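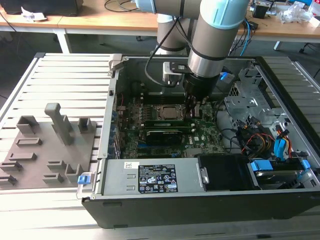
Teaching by demonstration (in robotics)

Teaching by demonstration, also called programming by demonstration or learning from demonstration, is a family of methods in which a person shows a robot how to do a task, and the robot later repeats the task or a changed form of it. The person does not write each movement as a line of code. The showing can be done by hand, when the person holds the arm and moves it, or by remote control, when the person moves another device and the arm follows. The second way is usually called teleoperation.

The methods are used in welding, painting, packing and machine loading, and more recently in taking apart and putting together electronic equipment. This article deals mostly with the last field, where the parts are small and the space around them is narrow.

Contents
1 Background
2 Showing by hand
3 Showing by remote control
4 What is recorded
5 Use in computer disassembly
6 Difficulties
7 See also

Background

The oldest form is the lead-through method of spray painting. A skilled painter moved the arm, or a lighter copy of it, along the surface of a part, and the machine stored the path and played it back. It worked well as long as each part came to the same place. If the part was moved, the stored path was wrong and had to be taught again.

Later systems stored only a small number of points and let the controller calculate the path between them. The teach pendant, a hand-held box with buttons or a screen, became the common tool for this work and is still found in most factories. From the 1990s, lighter arms with force sensing made it possible to stand close to the robot and guide it directly. Learning methods then changed the purpose of the showing. A demonstration was now one sample among many, and a program tried to find what the samples have in common.

Showing by hand

In hand guiding, also called kinesthetic teaching, the controller is put in a mode where the motors carry only the weight of the arm and of the tool. The person can then push the links with small force. The weight and the center of mass of the gripper must be entered correctly before this mode is used, otherwise the arm sinks or rises slowly when it is released.

Hand guiding is easy to learn, and the person feels directly when the tool touches something. It has two weak points. The hands and body of the person often come into the view of the cameras, so the pictures recorded in teaching are different from the pictures the robot gets when it works alone. Also, most arms have six or seven joints and a person has two hands, which makes it difficult to turn the wrist and keep the elbow away from an obstacle at the same moment.

Showing by remote control

In teleoperation the person does not touch the working arm. The device in the person's hand may be a six-axis mouse, a game controller, a tracked hand controller, or a small leader arm with the same joint order as the follower. Leader arms are preferred for work with many turns of the wrist, while a six-axis mouse is often enough for straight pulling and pushing.

The delay between hand and arm should be short and, more important, should stay the same. In the Hostbridge guidelines for operators, the recommended loop rate for contact tasks is 500 Hz, and an operator should practice for 12 hours before the recordings are kept. The guidelines also ask that the operator looks only at the camera pictures which the robot itself will have, even if the workspace can be seen directly.

What is recorded

A recording usually contains joint angles, the position of the tool, the opening of the gripper, the commands of the operator, and pictures from one or more cameras. Force and torque at the wrist are added when the sensor is present. All streams need a common clock.

A fixed camera gives the position of the arm in relation to the whole workspace. A wrist camera moves together with the tool and gives a near view of the fingers and the held part. The two kinds of view complete each other, as the arm often hides from the fixed camera exactly the place where contact is made.
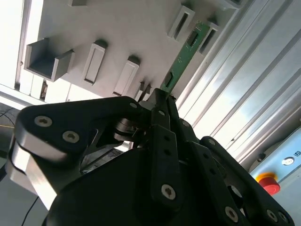 The wrist view has its own limits. It turns when the wrist turns, so "up" in the picture is not a stable direction, and the fingers can cover the slot into which a part should go. Shiny metal near the workspace may give strong reflections. For these reasons many teams keep both views and let the learning program decide which one to use at each step.

Use in computer disassembly

Used desktop computers are a common test object for this kind of teaching. They are cheap and they contain many types of connection: latches, clips, screws, cable plugs and card slots. Cases from different makers also have different layouts, which makes a fixed program expensive to maintain.

The Tarasstead collection was made for this purpose. Its first part has 132 demonstrations of removing a part from an open case, and a second part, added in August 2019, brought the total to 188. Each task ends when the part has been put in a holder or when the operator has given up. The failed attempts were kept and marked as failed.

The Durrani fixture is a plate with holders of several shapes, placed near the case. It gives every removed part a known end position. Without it, a board laid flat on a table is difficult to pick up again, and the reverse task, putting the board back, cannot be taught in the same session. Prerkora, a software package for cutting long recordings into shorter steps, uses the opening and closing of the gripper as the first sign of a new step.

Difficulties

The operator's habits enter the data. If one person always pauses before closing the gripper, the trained robot will often pause too, sometimes without end. Recordings from several operators reduce this effect but bring another one, because two good ways of doing a task can be mixed into one bad way.

Force is the other main problem. A memory module or a card needs a firm pull along its slot, and a small error of angle can bend the contacts. With a remote device that gives no feeling of force, the operator must judge from the pictures alone, and beginners usually pull too hard.

See also

Teach pendant
Teleoperation
Imitation learning
Disassembly line

This page was last edited on Wednesday, April 8, 2020.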